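Subject: Re: [zirkness-users] drafts vanish after moving to the new profile layout

Hi all,

Sorry for the slow answer, I've had my head down in the feed parser and only looked at the list this morning. Quoting the whole thing so people who joined recently can follow along:

> Hello list,
>
> I upgraded Zirkness on my laptop last night and let it convert my
> profile to the new layout. Everything came up fine, the folders are
> there, my filters are there, but the drafts folder is empty. I had
> a good number of half-written things in it, a few of them long.
>
> The log says only this:
>
> profile: migrated 1501 items, skipped 351
>
> Does "skipped" mean gone? I haven't dared to close the program since.
> I also noticed that the old directory is still on disk, but with a
> lock file in it, and Zirkness refuses to open it with the --profile
> switch.
>
> I use the Kerholm plugin for spell checking, if that makes any
> difference, and nothing else unusual.
>
> Thanks for any help, and for the program, which I've been using
> every day for years.

First thing: no, skipped doesn't mean gone! Please breathe. The converter never deletes anything from the old directory, it only reads from it and writes into the new one, and the lock file is there so that you don't end up with two copies drifting apart. You can close the program. Your drafts are still sitting in the old profile, in a folder called outbox-local (yes, drafts live in a folder called outbox-local, that goes back to the very first release when there was only one folder for anything unsent, and I've wanted to rename it ever since).

What happened is my fault, more or less. The new layout wants every item to have a message ID. Sent and received mail always has one. Drafts only get one when you hit send, unless you saved them with the autosave timer on, in which case they get a temporary one. So drafts saved by hand have no ID, the converter looks at them, shrugs, and adds one to the skipped count. I tested with autosave on, because I always have autosave on, and so I never saw it. Ugh.

Kerholm has nothing to do with this, by the way. It gets blamed for a lot on this list and it does deserve some of it (the dictionary reload thing is still open, I know), but it never touches the mail store. You can leave it enabled.

So, how to get your drafts back. Close Zirkness completely, including the little tray icon if you use it. Make a copy of the old profile directory somewhere safe, just in case I've made a mistake in this email. Then delete the file called profile.lock from the old directory, the original and not the copy, and run this from a terminal:

 zirkness-tool reindex --assign-ids ~/.zirkness-old/outbox-local

It prints a line for each draft it touches. If it complains that the index is newer than expected, add --force, it's safe in this one case. After that:

 zirkness-tool import --only drafts ~/.zirkness-old

and start the program as usual. The drafts should show up with their original dates. They will all be marked as unread, which looks silly for drafts, but select them all and press m and that's sorted.

If you're on the build from the Cikasska repository, the tool is in a separate package there and it's called zirkness-utils. I keep forgetting that, and then somebody writes to me that the command doesn't exist. The packager split it out to keep the main package small and I think that was a fair decision, but the install page doesn't mention it, so I'll add a line.

While I'm on the subject of the install page, I've moved it over to the new site along with the project log, and the old addresses redirect. A couple of deep links into the FAQ are still broken. Tell me if you hit one and I'll fix it the same evening, it takes a minute.
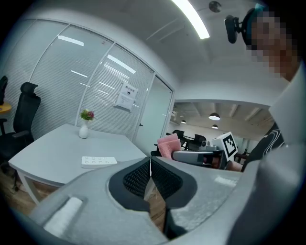 Sulemana wrote back off list, before I'd finished typing this, to say that the same thing happens with message templates, and asked if the import command could take both at once. It was a good catch: templates are stored exactly like drafts, with one extra header, so they get skipped for exactly the same reason. I tried it here and confirmed it. You can run the import a second time with --only templates and it works, but the two words can't be combined at the moment. The option parser just takes whichever came last and throws the other one away without a peep, and I don't like that at all. In the next release it'll accept a comma list, and it'll complain out loud if it doesn't understand something.

The other question in that mail was about shared profiles on a network drive, and there I have to say please wait. The lock file handling on network drives is flaky (it was flaky before the new layout too, it just mattered less), and I would hate for two machines to start converting the same directory at once. If you have a setup like that, stay on the old layout for now. The program keeps reading it without any trouble and there's no deadline. I'm not going to drop support for it this year, and when I do I'll say so here well ahead of time.

Now for the actual fix. There's a patch in the development branch that does 3 things:

- the converter gives an ID to anything that lacks one, drafts and templates both
- the log lists the skipped items by subject and folder, with the reason next to each
- if anything at all was skipped, you get a message on screen at the end, with a button to open the log

I'd really like 2 people to try it before I tag a release, ideally one with a big old profile full of odd stuff and one who builds on something that isn't Linux. You'd need to build from source, but it's the normal build, no new dependencies. Run the converter with --dry-run first and send me the output. Take out the subjects if they're private! I don't need them, I only need the folder names and the reasons.

One small thing I'm unsure about, and I'd like opinions. Right now the old directory stays on disk forever unless you remove it yourself. Some of you have asked for a "clean up" button. After this week I'm a bit nervous about buttons that delete old mail, so my feeling is to leave it out and put a paragraph in the manual instead. The cost is disk space, and for most people that's small, but I know a few of you have mail going back to the stone age with every attachment kept. If you feel strongly one way or the other, speak up.

Also, the color settings. I've had several mails about the unread color being too pale on light backgrounds. It's set in colors.conf under list.unread, and it takes either a name or a hex value. The default will be darker in the next release. If you've set your own it won't be touched.

And to the original poster: let me know how the recovery goes, on the list if you don't mind, so others can find it in the archive. If the reindex stops partway, don't run it again, just send me the last few lines it printed and we'll work it out from there. I'm usually around until 11 pm my time.

Cheers, and sorry again for the scare

--
zirkness-users mailing list
To unsubscribe, send a message with "unsubscribe" in the subject line to the list's request address.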